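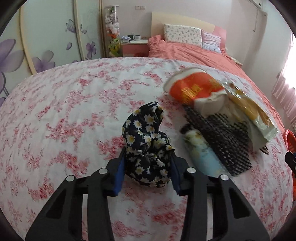 spare room bed, pink floral sheet, daisy thing bunched up on it

Packing for two weeks with hand luggage only - who has managed it?

carleenb58
Posted 07/05/2026

Right. Going to Vudonness for a fortnight, ferry then the little bus, and the bus now charges for any bag that won't go on your lap. So one bag each. Husband thinks this is fine, he'd wear the same jumper till it walked. I have got as far as putting things on the bed and taking them off again.

What I need to know
- do you roll or fold
- how many pairs of shoes, be truthful
- is there a washing machine at the Vieira cottages or has that gone. The website says "laundry by arrangement" which could mean anything
- toiletries, decant or buy there

Been before but always with the car. Ta in advance. Carleen Bright (the other Carleen on here is not me)

mossy_gate
Roll. Always roll. Socks inside shoes, shoes at the bottom, jumper on top because you'll want it on the ferry.

Two pairs of shoes inc the ones on your feet.

tidewrack
Disagree about rolling. Rolled a linen shirt once and it looked like I'd slept in a hedge. Fold flat, big things first, leave the arms and legs hanging over the sides, small stuff in the middle, then fold the arms back over the lot. Comes out nearly ironed.

mossy_gate
who is taking linen to Vudonness in May. It's sideways rain

tidewrack
Me. There's a dining room at the hotel.

G_Ekstrom
Washing machine: there was one at Vieira when we stayed in December, in the shed behind number 4. Takes tokens. You get the tokens from the shop and the shop shuts at lunch. Dryer was broken. We hung everything over the bath and it took two days, so plan for that. Wool dries slow, thin stuff overnight.

Gøran

carleenb58
Thank you Gøran that is exactly what I wanted. Two days!! So really I need enough for one week plus two days' slack. Will take the thin things.

Not taking linen.

pebble_dash
Packing cubes. Changed my life. I have the Umlow ones, three sizes, had them years and the zips still run. One cube tops, one bottoms, one smalls, and you just put them straight in the drawer when you get there.

hobnail
Packing cubes are a bag inside a bag. You're paying to carry more bag. Weighed mine and sent them back. Carrier bag does the same job.

pebble_dash
A carrier bag rustles at 5am when everyone else is asleep. Ask my sister.

hobnail
then don't get up at 5am

pebble_dash
The ferry is at 6.

hobnail
ok fair

lorna_t
Shoes - three pairs if you're walking any distance. I know everyone will shout. Boots on your feet, something dry for the evening, and flip flops because the shower floor at Vieira is freezing. Flip flops weigh nothing.

On toiletries, decant. The shop has one kind of shampoo and it smells of floor. I use the small pots from the chemist, label them or you will clean your teeth with hand cream. Done it.

mossy_gate
Bar of soap in a tin. Does hair, body, socks. No leaks.

lorna_t
It does not do hair. It does mossy's hair maybe

mossy_gate
what's left of it yes

carleenb58
Update as of tonight. Laid everything out again and there's too much. I have five tops and can't see which to lose. Also the bag is an old Prorari one, the soft sort, and it's a good bag but it has no shape so you think there's room and then there isnt. Anyone got the newer one with the stiff back?

fennel_and_co
Got the newer Prorari. Stiff back is good for carrying, bad for the lap, it digs in. For a bus I'd stick with the soft one. You can squash it down by the window.

Which top to lose: the one you're not sure about. If you have to think about it you won't wear it there either.

tidewrack
Don't agree with that. The one I'm not sure about is always the one I end up in, because it goes over the top of the others. Lose the one that only goes with one pair of trousers.

fennel_and_co
hm. yes actually that's better

G_Ekstrom
One more thing. The bus driver does not measure, he looks. A tall thin bag he will wave on, a short fat one he charges for. My wife's was lighter than mine and she paid. She still mentions it.

hobnail
How much is it now? Was 4 quid last time I went

G_Ekstrom
Still 4 each way. It used to be per group.

hobnail
so 8 return. Carleen you could just pay the 8 quid and take the shoes

carleenb58
It's the principle

hobnail
it's 8 quid

lorna_t
With her on this. It's also the hill at the other end. You get off at the bottom and the cottages are at the top, 70 steps if you cut through by the chapel, longer by the road. You don't want wheels and you don't want a second bag.

mossy_gate
Road is better, steps are slippy. Would not do the steps in May with a pack on.

lorna_t
Been up them every year with a rucksack and never slipped once

mossy_gate
ok well I have, left knee, still clicks

pebble_dash
Weight. Does anyone weigh the bag? I use the kitchen scales and hold my breath. My rule is if I can't lift it over my head with one arm something comes out. Usually the book.

tidewrack
Never the book.

fennel_and_co
Books are on the shelf at Vieira anyway, mostly thrillers with the last page gone. Leave yours at home.

carleenb58
Right this is where I've landed
four tops, two trousers, one jumper worn, one cardi
boots on feet, flat shoes, flip flops (thanks Lorna)
smalls for a week and two days
nightie
waterproof, tied on the outside if it comes to it
small pots, labelled
no book, he can carry a book

Folding the trousers and rolling the rest so you're all half right. Will do a practice pack tomorow and see if it shuts.

hobnail
8 quid

G_Ekstrom
Get the tokens as soon as you arrive, before the shop shuts. And take pegs, there were only six.

carleenb58
Pegs added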